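Furniture and Materials, Week 8
Reading the underside: molded plastic chairs

Before you start: the reading for this week is the Flaltstead catalog pages and the Sugiyama chapter on ribs. Read the catalog second. It is sales copy, and last year too many papers quoted it as if it were test data.

1. The claim

The usual story about the white plastic chair is that it is cheap, weak and will be in a landfill by spring. The rival story, which you will hear from design writers, is that it is a masterpiece of efficient form. I don't find either one very convincing. Both are mostly told by people looking at the chair from above.

The Flaltstead pages say their chair was "proven over 3,000 sittings." Ask what a sitting is. Ask how heavy the sitter was, whether the floor was level, and whether anyone leaned back. The pages don't say. A number with no method behind it should get no credit in your paper.

2. What we can check ourselves

Turn the chair over and put it on a table at a comfortable height. Most of what holds a chair like this together is on the side no buyer looks at. Look for:

Ribs. Thin walls under the seat that add stiffness without adding much plastic. Deeper ribs resist bending better than thicker ones, up to a point. Sugiyama is good on where that point is and vague on cost.

Webs. The small triangles in the corners. They are supposed to spread load from the leg into the seat. Whether they do depends on how they meet the seat, so run a finger along the joint before you believe the drawing.

Sockets and collars. Where a leg is a separate part, the ring around it takes a lot of abuse. In our October survey of 61 broken chairs, nearly 8 in ten had failed at or near a leg joint. That was one storage yard, so don't stretch it.
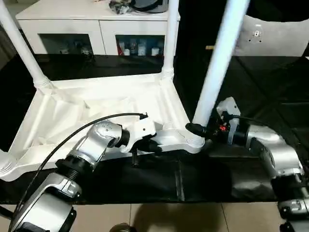
Rails. A rail along the front of the seat ties two legs together and stops them from spreading. Students tend to call it decorative. Push the legs apart gently by hand, with the rail and then on a chair made without one, and see if you still think so.

3. A word on Ernodano

The Ernodano paper (in the folder) argues that ringed sockets last longer than plain ones. It may be right. The sample is small, the chairs came from a single maker, and the plain-socket chairs were older. Read the table on page 368 and decide how much of the difference is age.

4. For next time

Pick one plastic chair you have at home or can borrow. Draw the underside, full page, pencil is fine. Mark where you think it will break first and write two paragraphs defending that. "It looks thin" is not a defense. The Plerkumberg worksheet can help with the load arrows, but skip its part C, which assumes all four legs touch the floor evenly. Check yours with a sheet of paper under each foot.

Bring the drawing to class. Leave the chair at home unless it stacks.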